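**Furgate desk-kit scheme: cheaper than it sounds, or just cheap?**

2026-10-10

Ceneton, the office supplies seller on the Furgate estate, has started offering what it calls a "whole desk in one go" to students and people working from home. The firm says 378 sets were ordered in the first 3 weeks. It would not say how many had come back.

The idea is simple enough. You pay one price and get a keyboard and mouse in a long white box, a mouse mat, and a few bits to cheer the place up, stickers among them. Ceneton puts the saving at a third against buying the things one by one, though the price list it sent us compares the set with its own shelf prices and with no other shop's.

A table of the goods was laid out at the Mastasley community hall, where residents were invited to look before they bought.

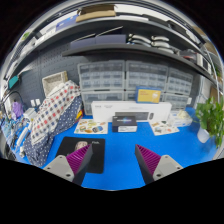 *Boxed keyboard and mouse, sticker sheets and a black mat on the blue table at Mastasley.*

Yaneth Chambi, who runs the scheme for Ceneton, told residents that people "don't want to spend a weekend choosing a mouse". Perhaps not. Some of those at the hall did want to know what happens if the mouse stops working in March, and the answer was less brisk. The guarantee covers the keyboard and mouse for a year, but the buyer pays the postage on returns. The mat and the stickers aren't covered at all.

There was also the matter of looks. The stickers drew plenty of interest from younger visitors, and one parent said her daughter had made up her mind on those alone. It is fair to ask whether a sheet of little drawings should be doing that much of the selling.

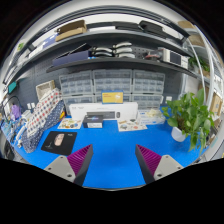 Arnulfo Sotelo, who fits out small offices in Mastasley and has no link with the firm, was not won over. He said a set like this suits someone starting from nothing, but most people already own half of it. "You end up with two mats and a drawer full of stickers," he said. He would rather see the keyboard and mouse sold alone at the lower price. Ceneton says it has no plans to do so.

The firm hopes to sell 1,140 sets before Christmas. That looks a tall order. A similar offer from Sánchez, the stationer on the high street, ran last autumn and ended with 732 sold, and that one came with free delivery. Ceneton charges for delivery outside Furgate, a detail found on the back page of the leaflet.

Ms Chambi said the delivery charge was "under review" but gave no date. Orders are open until the end of October. Sets can be collected from the Furgate counter on weekdays, and buyers should bring the order number as well as proof of address.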